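Preparing Donated Clothing for the Hatdale Exchange

Donors are asked to sort and fold all items before delivery. Clothing that arrives unsorted is returned to the donor at the counter.

Step 1. Wash each item and dry it completely. Do not use scented products. Empty every pocket, including the small inner ones, and close all zippers and snaps.

Step 2. Check seams, hems and cuffs in good light. Loose threads may be trimmed with scissors — they should never be pulled. Items with holes or broken zippers belong in the mending bag, which is collected separately in March.

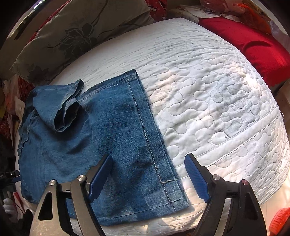
Step 3. Fold trousers lengthwise, one leg over the other, and then in half twice. Shirts are folded with the buttons facing out. Coats and jackets should be left on hangers.

Step 4. Pack adult and children's sizes in separate bags. Each bag must be light enough for one person to carry and must have a completed Form 3352 attached to the outside. Please write the sizes in block letters.

Step 5. Bring the bags to the side entrance on Sundden Street. Each household may leave two bags per visit. Larger donations must be arranged in advance with Lamduan Sukprasert at the front office.

Receipts are issued on request at the time of delivery and cannot be provided later.

Instructions last revised 17/10/2021.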